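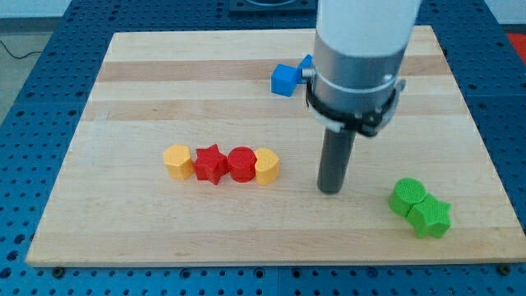 How often does a gutter need cleaning? Twice a year for most houses, and four times if you own a pine tree or your neighbor does.

Stamatia Kokkinos gave me that answer before I had my notebook open. She has been clearing gutters in Orton for long enough to have opinions about individual downspouts, and mine, she said, was "doing its best."

The trouble usually starts at the elbow, where the downspout bends back toward the wall. Leaves slide past it. Maple seeds don't. "They go in like darts," Kokkinos said. "Then in May you get a little forest. I pulled a seedling out of a place on Vellell Road that was taller than my boot."

I asked about gutter guards, having paid $300 for some. She looked up at them for a while.

"Those are mesh," she said. "Mesh is fine. You still have to brush it off." I had been told otherwise by the man who sold them to me. "Sure," she said.

Her partner in the business, Vinh Ninh, handles the ladder work over 10 feet and most of the arguing. He would like people to stop running downspouts straight into the flower bed. "You spend all that money moving water off the roof, and then you pour it on the foundation," he said. He wants an extension on every one, pointed downhill. Mine pointed at the basement window.

They were finished in 60 minutes. Ninh ran the hose from the far end, and all three of us stood watching the water come out of the bottom.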